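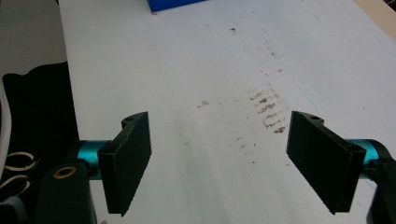 Two gripper fingers facing each other above a white tabletop.

Nornel Province and Grutelix Fund sign agreement on loans for small firms

ISTO, October - The Provincial Government of Nornel and the Grutelix Fund have signed an agreement in Isto which will make loans at low interest available to small firms in the province. The loans will be given through the branches of Chow Savings Bank, and the first applications will be taken before the end of this month.

Under the agreement the Grutelix Fund will provide the money for 400 loans during the first year. The largest loan is 3000 crowns, and the interest is fixed at 2 per cent for the whole period of repayment. From the total, 100 loans are kept for firms which have been registered for less than one year, as these firms have until now found it very difficult to borrow from any bank.

In its statement at the signing, the Provincial Government said that the budget of the province is still under pressure after two weak years for trade, and that it was not possible to offer such a programme only from its own income. "We have to keep the roads open and the salaries paid, and at the same time we wish that the small firms stay in business," the statement said. "With this agreement we can do the second without taking away from the first."

The Grutelix Fund said that it had studied the accounts of the province during the summer and was satisfied with the way in which the earlier debt had been paid back. It added that the province will carry a part of the risk if loans are not repaid, and that this part will be reviewed at the end of the first year. The details of the guarantee are in the annex of the agreement, which can be read at the Finance Office in Isto.

Who can apply

The programme is open to firms with fewer than ten employees that have their registered address in Nornel and have no unpaid provincial tax. Shops, repair workshops, food producers, transport firms and small farms selling directly to customers are all included. Firms whose main income comes from renting out property cannot apply.

The money may be used for tools, stock, rent of working space, repairs and training. It may not be used to pay back an older loan. Applicants are asked to bring the registration paper of the firm, the last tax receipt and a short written plan of how the money will be spent. The plan can be written by hand. For a new firm, the tax receipt is not needed.

Applications are made in person at any branch of Chow Savings Bank in the province - the Isto branch will stay open until six in the evening during the first weeks. An answer is promised within fifteen working days. If the application is refused, the bank must give the reason in writing, and the firm may ask one time for a new decision.

Repayment

Loans are to be paid back in monthly parts during three years. The first payment is due in the fourth month after the money is received. Farms and other seasonal firms may agree with the bank on a different plan, for example with larger payments after the harvest and smaller ones in winter. There is no charge for early repayment.

Chow Savings Bank will receive a fixed fee from the province for each loan it handles, and is not allowed to ask any other fee from the applicant. The Provincial Government asks firms to report to the Finance Office if they are told to pay for forms or for advice.

Reporting

The bank will send figures to the Finance Office every three months, showing how many loans were given, in which districts and for which kind of business. These figures will be published without the names of the firms. A decision about a second year of the programme will be made after the third report.

Forms and further information are available at the Finance Office, Provincial Government of Nornel, Isto, from nine in the morning until four in the afternoon. Questions from the press should be sent in writing to the press desk of the same office.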